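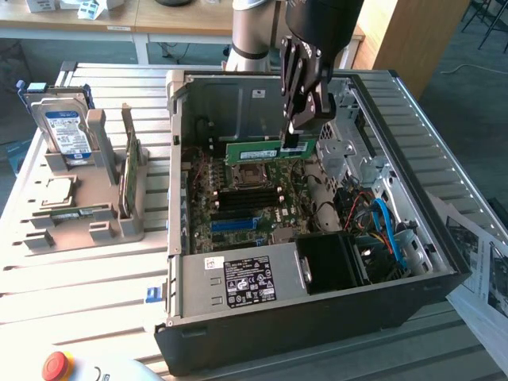
May, 9:40 am. Bench notes, Dell tower, memory and board.

Side panel off, case on its side on the slatted platform. Four black memory slots with white latches, two blue expansion slots and a black one below them. CPU socket is empty. Processor goes back in later, so keep fingers and cables away from the socket.

Memory: press both latches fully open before a module goes near the slot. Check the notch against the key first. One of the modules from the Lennox box had dust in the contacts, cleaned with alcohol and a lint-free swab, left to dry for 3 minutes.

Cables are the nuisance on this case. The bundle by the drive bays springs back toward the lower corner. Ishbel Dunbar suggests a loose velcro tie — will try it after lunch. No zip ties, we cut too many of them off last time.

Parts fixture stays to the left of the tower. Modules go in label facing out.

Screws for the side panel are in the lid marked Sara. There are 2, please don't mix them with the drive screws, the thread is different.

Still to do: order swabs (pack of 100), ask Ikmont about a replacement processor, copy the power supply label into the parts sheet.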